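Home | Guides | Build | Set-up | Running | Faults | Contact

Ovport Robotics Club: Two-Arm Bench Guide
Section 4. Setting up for a practice run

By Nusrat Kakakhel
3/19/23
3 min read

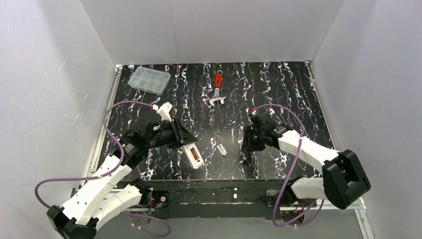
This section covers the bench from switch-on to the first practice run. It assumes you have finished Section 3 and that both arms are bolted down. Allow a full club session the first time. After that most pairs manage it before the register is taken.

You will need the bench key, the Hayat laptop and your pair's run sheet.

4.1 Before switching on

1. Check that the power switch on the wall is off.
2. Lift each cable by hand and follow it from the gripper down to the base. It should hang with some slack and should not be trapped under a link. A cable may loop outside the rail as long as it does not rub.
3. Move each arm slowly through its range by hand. Stop if you feel it catch, and write the joint number on the run sheet.
4. Put out only the parts your task needs. For the Sermont task card that means the parts box, the wrench and the small metal piece.

Caution: keep the parts box towards the back, with its lid shut. Small screws on the table get under the links and mark them.

4.2 Switching on and homing

5. Fold both arms into the rest position.
6. Switch on at the wall, then at the bench. Wait for the laptop to list both arms.
7. Open Wollatico and choose Home Left. When it has finished, choose Home Right. Do not home both together — the grippers can meet in the middle.
8. Check that the speed limit reads 2000. Pairs who have passed the safety check may raise it to 3000.

Note: if only one arm is listed, switch off, push its connectors in firmly and start again from step 5. Do not unplug anything with the power on.

4.3 First practice run

9. Open the left gripper and hold the workpiece between its fingers by the top end. Close the gripper from the laptop and let go once it has hold.
10. Bring the right gripper in empty, fingers pointing down, and stop short of the workpiece.
11. Leave a clear gap between the two grippers. Your partner keeps a hand near the stop button and says "clear" before each move.
12. Run the first three moves on the task card and save the log under your pair number.

Caution: hands stay outside the rails while either arm is powered, except in step 9.

4.4 Finishing

13. Take the workpiece out, fold both arms and switch off at the bench before the wall.
14. Return the wrench to the tool drawer. It went missing for most of February.
15. Copy the log to the shared folder. Logs left on the laptop are deleted after 72 hours.

Mohsin Kakakhel keeps the spare gripper fingers and the bench key. Faults go on the sheet by the door, with the joint number if you have it. Section 5 deals with recording your own moves.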